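# Cistlow Working Rules Pack for hand-held grippers

Supplied by Flistano, Bretby. For teams using hand-held grippers in people's homes. 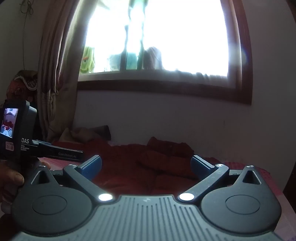 *Hand-held grippers at a bedroom window. The nearer one has its jaws open.*

The Cistlow pack is a set of working rules for hand-held gripper sessions, with the small items needed to follow them. It is written for lived-in rooms, where there are blankets, curtains, cords and other people's belongings within reach. It will work alongside most makes of gripper. It does not replace the maker's manual, and where the two differ you should follow the manual.

## What is in the pack

- 18 rule cards, wipe-clean, on a split ring
- Room sheet pad, 40 sheets
- Operator log, one page per session
- Lint-free cloths for pads and lenses
- Blank write-on labels
- Tie-back straps for curtains and loose cords
- Dark ground cloth for setting tools down
- Sosa zip case, which holds all of the above

The cards are ordered by when they are needed: before you go in, setting up the room, working, pausing, and packing away. Each card has one rule on the front and the detail on the back. We number them so that a log entry can say "card 7" and everyone on the team knows what is meant.

## The rules in short

This is a summary. The full wording is on the cards.

### Before entering

Get written permission from the householder for each room by name. "The upstairs" is too loose. Permission for a bedroom must be given separately, even if the rest of the home has been agreed.

Ask what must not be touched and write it on the room sheet. Ask also what must not be recorded. Family photographs, post, medicines and computer screens are the usual ones, and the householder should be allowed to walk through and put things away before any tool is switched on.

### Setting up

Look at the light first. A bright window behind the work can wash out, and the objects in front of it may come out darker than you expect. If you can, stand with the window to one side. If the task has to face the window, ask before closing a curtain and record its position on the room sheet so that later sessions match.

Tie back hanging cords and long curtain folds within arm's reach. Ask before moving anything on a sill.

Check the finger pads. They should be clean, fully seated and free of splits. Open and close the jaws several times with nothing between them. If a pad lifts or twists, the tool stays out of use until it has been changed.

If your grippers have a screen, look at the live view with the tool held in its working position. A view that seems fine on the table can be blocked by a sleeve once your arm is up.

### Working

Keep your own fingers behind the jaws. Where two tools are used, agree which one holds and which one moves before starting, and don't pass an object from jaw to jaw unless the task sheet asks for it.

With bedding and other soft goods, take hold of a fold and lift. Dragging the jaws across a blanket pulls threads, and on loose weaves it can leave a line that won't brush out. Let go fully before moving away – a half-open jaw will catch.

Don't use a gripper on glass, on window catches or on anything electrical that is plugged in. Do not reach over another person.

Stop when anyone who isn't part of the session comes into the room. Start again only when they have left or have agreed to stay.

### Pausing

Work for no more than 15 minutes before putting the tools down. The limit applies to the operator, so swapping hands does not reset it. Holding a tool out in front of you tires the wrist sooner than most people notice, and the later part of a long run tends to be the part that gets thrown away.

Set tools down on the ground cloth with the jaws facing away from you. Beds, sills and chair arms are not resting places. Tools slide off them, and a soft cover can block vents.

### Packing away

Put the room back as the room sheet shows it. The householder checks it and initials the sheet while you are still there. Wipe the pads, note any marks or damage in the log, and take all labels off furniture.

## Filling in the room sheet

The sheet has 9 boxes. The first is the room name and the last is the householder's initials. Those between cover permission, items not to touch, items not to record, window and curtain position, floor hazards, starting layout and finishing layout.

Layout can be drawn or written. A plain sketch with "bed", "window" and "door" on it is enough. Please don't write the address on the sheet. Use the session reference, and keep the list linking references to addresses somewhere else.

## Labels

Every tool should carry a label with your own reference on it, placed where it doesn't cover a maker's mark, a screen or a vent. When tools are used in pairs, mark them L and R and keep them that way. Swapping them between sessions makes the logs hard to follow, and wear on the pads can no longer be traced to one side.

The labels in the pack take ballpoint or pencil and peel off without heat. Change them when the writing starts to rub.

## Common questions about the pack

**Does it meet a particular standard?**
No. It is a good-practice pack and carries no certificate. It can be used as part of your own risk assessment, but you still need to write one.

**Can we change the rules?**
Yes. There are blank cards on the ring for house rules. We ask that you leave the printed numbers as they are and put additions at the back.

**Is it suitable for powered robot arms?**
No. The cards assume that a person is holding the tool throughout. A powered arm needs guarding and stop controls that the pack doesn't deal with.

**Are grippers included?**
No, and the Sosa case isn't large enough to carry them.

## Refills and care

Room sheet pads, logs, labels and cloths are sold separately. Cards can be replaced singly by number. Clean the cards and the outside of the case with a damp cloth. The straps and ground cloth can be washed by hand and should be dried flat, away from direct heat – the backing on the ground cloth will pucker otherwise.

Card wording is reviewed each July. Registered packs are sent any changed cards by post. To register, return the slip inside the lid of the case to Flistano at Bretby with the pack number, which is printed on the back of card 1.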